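Visits and Open Days | Guidance for Hosts

How to Run the Block-Pushing Demonstration

These instructions are for staff hosting groups at the Pernau laboratory. The demonstration lasts 20 minutes and is suitable for groups of up to 30 visitors, admitted to the barrier 4 at a time.

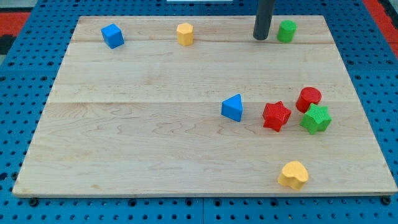

Before the doors open, the host should confirm with Efe Yusuf that the arm has been released for public use. The arm must remain paused while blocks are being placed by hand.

1. Spread the coloured blocks over the wooden board. An uneven layout is acceptable.
2. Ask all visitors to stand behind the barrier, then start the Inum control program.
3. Invite one visitor to choose a block and to name another block beside which it should be placed. Both colour and shape should be given, as in "the yellow heart" or "the blue cube".
4. Enter the request as spoken. Do not reword it.
5. Allow the arm 2 minutes. If the request has not been completed by then, pause the arm and invite the next visitor to choose.

Questions on safety should be answered from the printed sheet. Technical questions may be referred to the duty engineer.

At the close of the session, park the arm, return the blocks to their tray and sign the log kept at the Vanags desk.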